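Nalow kit, build notes, October

Bench, after lunch

Back on the Nalow, the little white table thing from Munteanu, and I'm writing this up while it's fresh, because my notes from the first go were three words and a coffee ring. Kit number 1122, same as last time. Sarla asked me to put down where the fiddly bits are, so here goes!

First off, the black cover stays on the bench from now on. I know it wrinkles and I know it slides if you lean on it, but white plastic shows every scuff and I'm tired of wiping. It also makes the white parts so much easier to find (I lost a collar for ages on the old pale top).

The corners and sockets come before anything else. The tubes want to go in dead straight, and if you come at them with even a bit of lean they bind halfway and feel finished when they're not. Push, quarter turn, push again. Don't force the last bit. 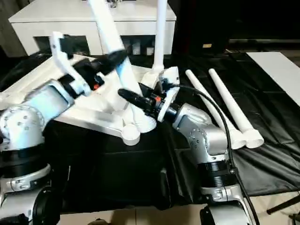
I did wonder whether a smear of wax would help, and Müzeyyen says absolutely not, she tried it on the Curnivero frame and the legs walked out by themselves over a weekend. OK, no wax. She also thinks the sockets get easier once they've been used a few times, which would explain why this one went together nicer than the brand new set did.

Things to have out before starting:

1. The cover, pulled more or less flat.

2. The quilted cushion. I like it off to the left, lying flat, handy for resting a part on when you run out of clean bench.

3. The long tubes and the white packages, over to the right. Take one tube at a time – if they're all out together they roll.

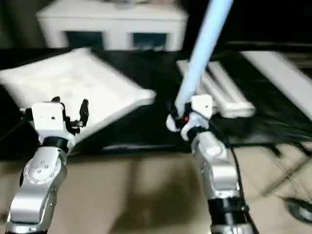

Legs up

Much happier doing it upside down. The rim sits on the bench, the legs stick up in the air and you can get at the collars from every side. The fabric goes in the middle of the frame and it looks like a mess, all folds, and I spent far too long the first time smoothing it out. Leave it! It gets pulled about again as soon as you handle the frame anyway.
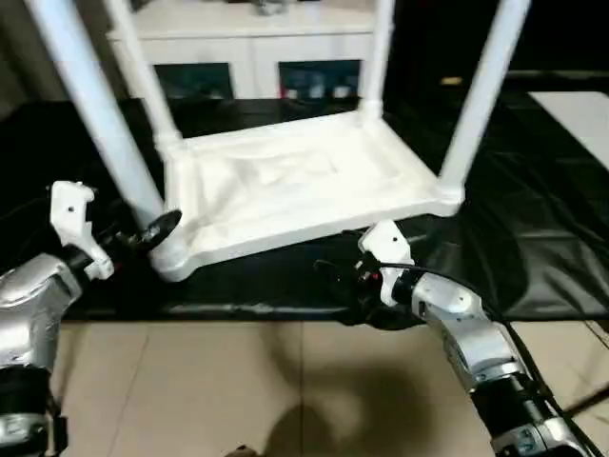 What does matter is checking each collar against the frame before turning anything over. I run a fingernail around the join. If it catches, that leg isn't home.

For the uprights, steady the post from one side and support the middle from underneath on the other. Holding both sides high makes the whole thing twist.

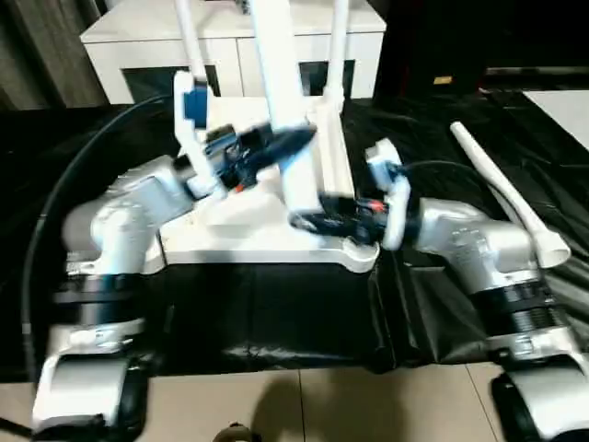
I've logged the sheet as 2510 and the spare collars are in drawer 2821, the one that sticks. Munteanu still owes us an answer on whether the Skerkamville batch uses the same sockets. If it does, the push-and-turn notes should carry over, if not I'll have to start a fresh page.

Still to do: ask Sarla about a longer cover, find the lid for the collar box, and try the legs in a different order next time.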